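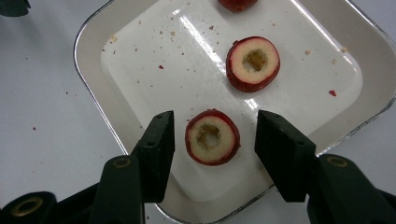 Brenda Navarrete asked if the cored apples must go back in the fridge between two rounds. Yes, they must, and I have put it now as point 2.

FOOD PREPARATION TABLE – CHECKLIST, OCTOBER
Room 141, Tovcombe

1. Table top wiped before food comes out. OK.
2. Cut fruit kept cold until it is needed. Not OK. The fridge log has no entry after 10:30.
3. Trays with metal rim: no sharp places, no dents. OK. I passed a dry cloth along every rim and it did not catch.
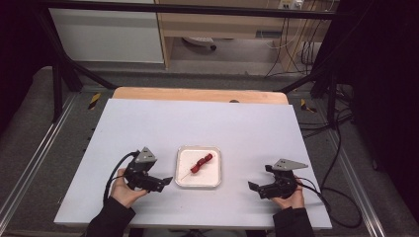

4. Corer and knife stored with the blade covered. OK, but the cover of the knife is loose – please order a new one.
5. Floor dry and free of peel. OK.
6. Allergy notice on the door. Missing. The old one is in the drawer, form 259.

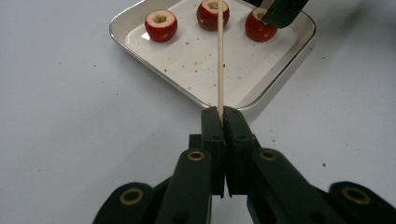
Femi Danladi
Food Safety Inspector, Onance

7. Wooden skewers: no splinters, point not broken. OK. Used skewers go in the hard bin, never in the soft bag.
8. Crumbs and small bits of fruit cleaned from the table after each round. To improve. The cloth is there, it is only not used often enough.
9. Hand washing sink has soap and paper. Soap yes, paper no.

Points 2, 6 and 9 to be repaired before the next visit. Send the signed form 270 to Horacio Echeverría.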